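Reading time: 2 min

Planner treats trailing wires as walls and refuses to pick. How do I stop it?

Serpil Öztürkmen

Kitting job, four yellow bins around a steel tray. Round red boards are fine. Anything with a lead on it is misery: the segmenter includes the wire in the part mask, the mask becomes a collision object, and the planner announces there is no valid grasp. It would like me to know this 105 times per shift. I'm on the stock Jolex planner, replanning timeout 200 ms.

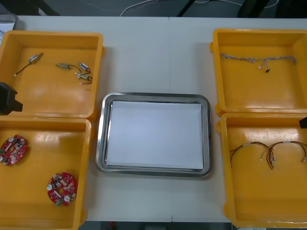
Macario Espinoza wanted to know whether the mask and the collision object really had to be the same thing, and if so, who had decided that. Split them. Run a second class for "wire", leave it out of the collision scene, and compute grasps on the body only. We did this at Hondadville with 200 labeled frames and it was enough for the small cylindrical parts. Harnesses are another story – they're all wire, so you'll need grasp points on the connectors or the branch. Also check your mask erosion. Ours was set to 2 pixels by someone who has since left, bless him.

Taşdemir

Have you tried raising the timeout

Sustlow

Raising the timeout gets you the same "no" later. Do the split, and allow contact between the fingers and the bin floor while you're in that file.

Last updated: 14 June 2022

Related
Octomap keeps seeing my own gripper
Depth holes on shiny trays
Two arms, one tray, deadlock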